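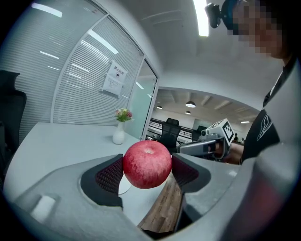

Baking & Apples

I have been making the same apple cake every fall for years, and this December I finally changed the recipe! It started with Gunārs Kütt, who runs the little orchard shop out at Vandport and will talk about apples for as long as you let him. I went in for a bag of baking apples and came out with 2 bags, a page of notes and a new opinion about butter.

His big point was that I'd been cutting the pieces far too small. Mine were practically confetti, and they melted into the crumb. He leaves his in chunks as big as a walnut, tosses them with 50 grams of brown sugar and lets them sit in a bowl while the oven heats. The juice that collects goes into the batter too (I used to pour it down the sink, which hurts to think about now). 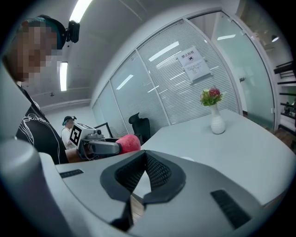
Butter was the other thing. I'd always creamed it cold from the fridge, fighting with a wooden spoon until my arm gave up, and Gunārs melts his. All 148 grams of it, in the same pan he uses for the spices, so the cinnamon and cardamom get warm before they go anywhere near the flour. The smell is unbelievable. I baked three of these in one week and by the third I wanted my hair well away from the bowl, and a headband is the thing for that, even on short hair like the teal crop up there. Mine is an old stretchy one from Bareck and it has flour in it for good.

The flour is 300 grams, plain, nothing fancy. Fold it in and stop while you can still see a streak or two. Then into the deep tin, chunks poking out of the top, and bake until a skewer comes out clean. My oven runs hot on the left so I turn the tin halfway.

We ate the first one still warm, standing up, with cold cream. The second went to my sister in Plirbridge, who called that same evening to ask what I'd done to it! Next I want to try it with pears, and maybe a handful of walnuts if there are any left in the jar.

Last updated: December

2 comments

We use cookies to remember your preferences. Accept | Manage settings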